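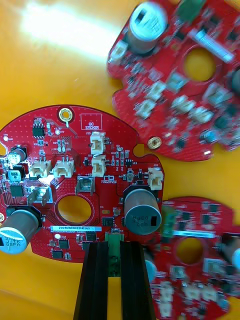
Two black fingers and a green component among the circuit boards. Kitting at Thaler, May.

The pitch is easy to like. Show a robot arm how to pack a tray of parts, show it again, keep showing it, and in time it will pack the tray by itself. I had heard the pitch from Andamo three times before I went to see what the showing looks like, and I arrived in a bad mood about it.

Thaler puts together kits of electrical parts for people who repair machines. A kit for this job is a circuit board, a solenoid, a wire harness and a braided cable, laid out in a metal tray. A person with a little practice can fill one while talking about football. Andamo wants an arm to do it, and has hired Dalia Strazds and two colleagues to steer the arm through the job by hand while a computer records every movement and every camera view. Each finished tray is an "episode". On the morning I visited they were hoping for 104 of them.

They got 18 before the tea break. I asked Strazds if that was a good rate.

"It's a rate," she said.

The trouble starts before anyone touches the controls. Pravesh Hlongwane, who runs the sessions, has a sheet of paper saying what counts as a usable episode. A part dropped and picked up again is kept. A part dropped on the floor is thrown out. A part put down at a funny angle is kept if the operator "meant it", and I spent some time trying to find out how the computer would know. Hlongwane's answer was that it wouldn't, and that the sheet was on its fourth version.

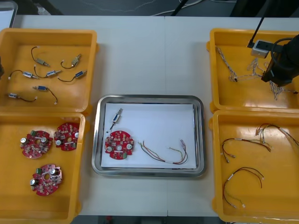
**How many examples does a robot need to learn a job like this?**

As many as it takes to stop failing, and the people doing the work can't tell you the figure in advance. Andamo's plan for the tray job says 300, which Hlongwane describes as a number somebody could get signed off.

My own worry is less with the total than with the sameness. Two operators were on shift, and after an hour I could tell them apart by their habits. Strazds goes for the solenoid by its body and comes in low. Kagiso Mahlangu hovers, changes his mind, then drops quickly. A system trained on the pair of them will have learnt something, but I'm not convinced that it will be packing. It could just as well be Mahlangu's hesitation.

Busisiwe Lekota, who wrote the software that sorts the recordings (they call it Steruvell), took this better than I expected. She says hesitation is useful up to a point, that a model fed only perfect runs has no idea what to do when a part slips. Fair enough. She also says the mix is "about right", and when I asked what she had measured it against she told me they would find out in testing. 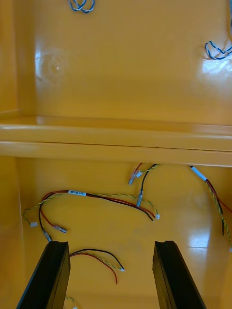

*Machines & Work desk*

Then there are the harnesses. A board keeps its shape when you let go of it. Several strands of coloured wire with terminals and white tips on the ends do not, and in a bin they lie across one another so that it is hard to say where one harness stops. Mahlangu lifted one and a second came with it. He shook the arm gently. Both stayed. He put them back and started the episode again, and the failed attempt went into a folder called "maybe".

I asked how big that folder was. Lekota laughed and didn't say.

Thulani Rampersad, who has packed kits at Thaler for years, watched some of this with his arms folded. His method is to pull a harness by the middle and let the rest follow, and he showed me with his own hands. It took him a moment. I asked if anybody had filmed him doing it. They had not, as his hands are the wrong shape for the gripper.

Andamo says a trained version will be tried on a live order later in the year. I've asked to be there, and I've asked to see the "maybe" folder too. So far only the first request has had a reply.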